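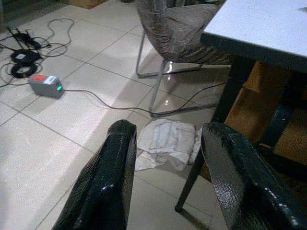

Norbert Vida asked at the outset whether the Cudwood mill could still be called a working site, and the answer given on the day was that it could, within limits. The delegation from the Lorkodport Textile Heritage Office visited on Fri 13 December to review the building, the finishing rooms and the archive ahead of the grant decision in January.

## Finishing rooms

The mill opened in 1796 as a bleaching works and moved to weaving a generation later. Plain white cotton goods remain its main product. Cloth is washed, stretched and pressed on the ground floor, then carried upstairs for hemming. The delegation saw two of the finishing rooms; the third was closed for work on the drains.

Staff explained that shrinkage is tested on every batch. A marked square is washed 3 times and measured after each wash. Results are kept in bound ledgers, and the delegation was shown the current volume. Muammer Dursun noted that the older ledgers use a different unit and will need a conversion table before they can be compared.

## Archive

The archive holds 141 pattern books, of which 132 have been listed. The remaining volumes have water damage along the spine and are stored flat. The Kaewkla collection of trade samples, on loan until the spring, is kept in the same room – an arrangement the delegation considers acceptable for a short period only. Humidity readings were available for the autumn but not for the summer.

## Points for follow-up

- The mill will send the missing humidity readings, if they exist.
- The quote from Dridow for new window frames covers the north side only. A revised quote has been requested.
- Public access to the upper floor depends on a second staircase. Drawings have been prepared but not submitted.
- The loading yard was not inspected and should be included in the next visit.

The delegation thanks the mill for its time and for the use of the meeting room. Corrections to this report should be sent to the Heritage Office in writing.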